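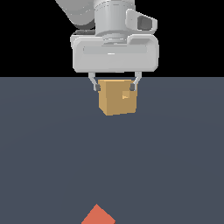
Moving house, part one: the boxes

Well, we did it. After 10 years in the same apartment over the Esposito bakery, we've moved! Those of you who've been reading for a while know I've been threatening this since forever, and I'm writing to you now from a kitchen that has two outlets, both of them behind the fridge.

I was going to send the rhubarb issue this month, and I promise it's coming, but my head is so full of packing that I can't think about pie. So you're getting packing instead (skip to the bottom if you only want the swap dates, I won't be offended).

First thing: small boxes. I know everybody says it. My mother said it, the lady at the storage place said it, and I still went out and got those enormous wardrobe-sized ones because they looked efficient. I filled the first one with cookbooks. It took me and my brother-in-law to drag it as far as the hallway, and there it stayed for two days until I gave in and unpacked the whole thing into eight little ones. Books go in small boxes. So do jars, tools, records, and anything made by my grandmother, who apparently only worked in cast iron.

Big boxes are for pillows and lampshades and winter coats, that's it.

Then there's the labeling. My system was colored dots, one color per room, and I was very proud of it for an afternoon. Then the green ran out and I started using blue with a little G on it, and then Mia from downstairs came to help and thought the G meant garage. We don't have a garage. What worked in the end was a fat black marker and plain words on two sides of the box, never the top – once they're stacked you can't see the top. "Kitchen, baking." "Kitchen, stuff we use daily." "Bathroom, mine." I also wrote "boring cables" on one and it's the only box I've needed to find every single day so far.

A few of you wrote in with tips last time, and the best one by a mile came from Reijo Sjöberg, who has moved house more times than anyone I know and is very calm about it. He packs one box last, opens it first, and doesn't let it go in the truck at all. It rides on the passenger seat. His has coffee, a pan, toilet paper, a screwdriver, a phone charger and a bar of soap. I copied it exactly and added a corkscrew, and oh my goodness, what a difference that made on the first night. We had eggs and a glass of wine sitting on the floor at 10 p.m. and I felt like a queen.

Some things I'd do differently. I'd start with the closet in the hall and not the kitchen, because I packed the colander three weeks early and we were draining pasta with a plate like college students. I'd take a photo of the back of the TV before unplugging anything. And I would not, ever again, wrap glasses in newspaper – every one of them came out gray and I had to wash the lot. Dish towels are better, or socks. You've got to pack the socks anyway!

Tape is worth spending money on too. I bought the cheap stuff and it let go of the bottom of a box on the stairs, and now I own 30 loose tea lights and half a teapot.

As for the old boxes, I've flattened most of them and they're leaning up against the wall in the back room, dry and clean and free to anyone who wants them. Just reply to this and I'll hold some for you. Please take them, my husband has started giving them looks.

Next issue I'll tell you about the garden (there is one! it's mostly nettles) and the rhubarb will get its turn, cross my heart.

Swap dates: the spring plant swap is 18/05/2023, same spot as last year, bring your own trays. The summer one will be sometime in July, and I'll let you know once I've found the box with my calendar in it.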